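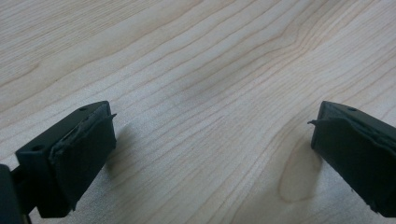 *Pale wood tabletop, grain running on the diagonal.*

# Checking on a relative after an earthquake abroad

Phone networks fill up within minutes of a strong quake. These steps are for people in Saltton and Demton with family in an affected area.

## 1. Send one text

Don't call first. A text can get through when a call can't. Keep it short: your name, "are you safe," and a number to reply to. Wait 3 hours before sending it again.

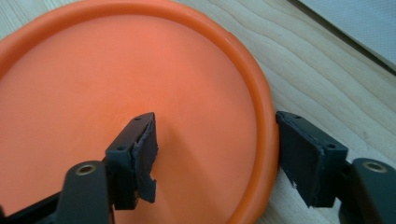 If you have a relative in another town there, text that person too. Lines outside the damaged area often work, and one person can pass news to everyone else.

## 2. Write down what you know

Put these on one sheet:

- full name, with both last names if used
- date of birth and passport number
- last address, including the neighborhood
- time of your last contact

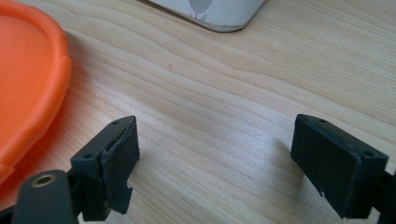
Pick one family member to handle all calls to officials. Two people giving different addresses will slow things down. Work at a bare stretch of table if you have it, with the sheet and the phone in reach. Hernán Flores did this for his family last October and kept each case number on the same page.

## 3. Register the person

Contact your foreign ministry's emergency line, then the consulate. Ask for a case number. If your relative turns up safe, call back and close the case.

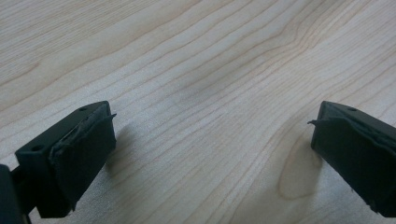
Photo: Ayman Kabbaj / Plurkameck

Our own list takes names by text at extension 1454. Fredy Agudelo checks it at 8 a.m. and 6 p.m. and compares it with the shelter lists from Pacheco.

## 4. Hold off on travel

Roads may be closed and aftershocks can go on for weeks. Send money only to a person you have spoken with.

Corrections to this page go to Jhonatan Tello.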